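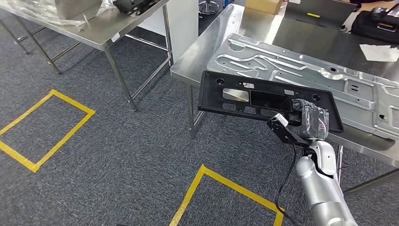 Shared workshop's robot arm learns to hold its own brackets

Members of the Grivden shared workshop have spent most of the winter teaching a robot arm to do one fairly humble job, and by the end of March they were pleased enough with it to open the doors for an evening and let the rest of us come and watch.

The job is fitting plastic brackets to sheet-metal panels. If that sounds like something you could do yourself with a cup of tea in the other hand, well, you could, and plenty of members have. The workshop makes up small batches of ventilated equipment cases for local clubs and schools, and every one of those cases wants its brackets put on the right way round before anything else can go in. It is slow, fiddly work that tends to fall to whoever happens to be in on the evening, and over the past year it had become the thing people quietly went home early to avoid.

So the idea came up, over biscuits I am told, of building something to take it on. The result is called Zurnora, and it has been put together over 30 evenings in the carpeted back half of the unit, with a few long weekend sessions that nobody bothered to write down. The budget came to £2,076, most of it raised through the spring sale and a sponsored tidy-up of the metal store (which needed doing anyway, and turned up a very good vice).

The work goes on at plain stainless steel tables, with the panel laid flat on top and the arm bringing each bracket up over it. The panels themselves are rather handsome things when you see one close to, all pressed channels and curving grooves and holes of different shapes, and it is those shapes that have caused much of the trouble. Shiny metal throws the workshop lights about in all directions, and in the early weeks Zurnora would take a bright reflection for a hole and head for it with great confidence. The members tried turning some of the lights off, then moving the tables, then turning the lights back on again, and in the end settled on showing it many more panels at many more angles until it stopped being fooled quite so often.

The grip was the other headache. The brackets are moulded plastic with a raised rim and ribs inside, and held in the wrong spot they twist just enough to spoil the fit. The hand now works inside a plastic wrapping, which the members say gives it a bit more purchase and keeps the grime off, and which is changed whenever it starts to look sorry for itself. Several kinds were tried, including one from somebody's kitchen drawer that lasted, by all accounts, less than an evening.

At the open evening, Zurnora was set 11 brackets to place, one after another, and managed eight of them without help. Of the others, one went on upside down, one was dropped on the carpet and one was held up in mid-air for such a long time that a small boy in the front row asked whether it had gone to sleep. There was a proper round of applause for the eighth, all the same, and a second round when the kettle went on.

The members are quite open about the fact that a person is still quicker. What they like is that the software, which they have named Cletier after the lane behind the unit, keeps a record of each attempt, so that the ones that go wrong can be looked over the next time people are in. There is a ring binder as well, for those who prefer paper, and it is already fuller than anyone expected. I was shown several pages of drawings of the same bracket from the same side, with arrows, and I am sure they mean a great deal to the person who drew them.

Next on the list is the Kinoshita case, a smaller and more awkward design that the workshop hopes to start making in June. Its panel has tighter corners and the brackets sit closer together, so the arm will have to come in at a steeper angle than it is used to. Some of the members would also like to see it pick brackets out of a heap without anyone laying them out first, although there was a good deal of head-shaking about that at the tea table, and one or two friendly wagers.

Anyone who would like to lend a hand is very welcome, and you don't need to know the first thing about robots. Help is wanted with sorting brackets, checking finished cases and labelling the shelves, and there are short introductory sessions for people who want to learn how to work the arm. Zurnora evenings start at 7pm, with the side door open from half past six. Please bring indoor shoes if you can, because the carpet is a good one and the car park at Grivden is still mostly mud.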